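Clean the wrist camera before you touch the settings

Jul 31, 2018

By Haruna Aoki

I look after one arm in a small test cell, and I have come to think that most of us adjust too early. A pick goes wrong, somebody opens the software, and an hour later there are three new offsets in the file and the lens on the wrist still has a thumbprint on it.

Our cell had 434 entries in its log when I took it over from Kazuhiro Kaneko. I read them all. In 313 of them the first action written down was a change of parameter. Wiping the lens was the first action in 18. The rest were restarts, mostly.

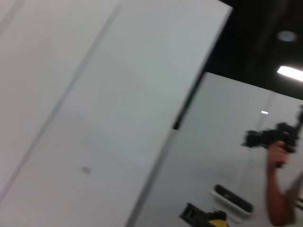

Kaneko disagrees with me, and he has a fair point. He says a parameter can be put back, while a careless hand on the camera bracket can shift it by a hair and spoil the calibration. I have done that myself, in November, with a dry paper towel and too much thumb. It cost me an afternoon with the target board.

But that is an argument for learning to clean properly. Support the bracket with one hand. Use a lens cloth, and throw it out when it gets grey. Check the two bracket screws and the cable clip while you are there. Then run the same pick again with nothing else changed.

I would also write the date of the last cleaning on the cell itself, where the next person will see it. Sang-wook Do wants it done every 2,000 cycles by the counter. I prefer the start of each shift, as people forget counters. Either would be better than what we do now, and we still haven't agreed which.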